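Zendier announces second season of home-living show "Skallevbridge"

4 Aug 2020

The production company Zendier is pleased to announce that the reality series "Skallevbridge" will return for a second season. Filming was finished in June, and the new season has 4 episodes more than the first one.

In the show, strangers move together into one big house and must share everything, from the cooking to the bills. For the new season 954 people sent their application, and 171 of them were invited to a meeting with the casting team.
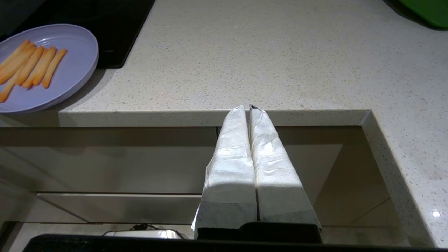 At the edge of the pale speckled countertop.

The presenter Cledwyn Kneath continues in his role. "Last year I was very nervous in front of people who did not follow any script," he says. "Now I enjoy it the most of all my work. I never know what I will be asked at breakfast."

The director is Pentti Honkanen, who before made drama series for Paltedgate. He tells that the editing took much longer than he had expected, as his team had 200 hours of material to watch.
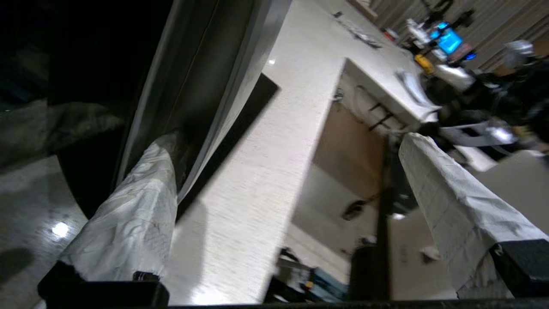

The speckled counter, with sink and faucet.

The music is again composed by the duo Chaudhary. The broadcast dates will be given later by Zendier. Journalists who wish to have an interview with the presenter or the director are kindly asked to write to the Zendier press office.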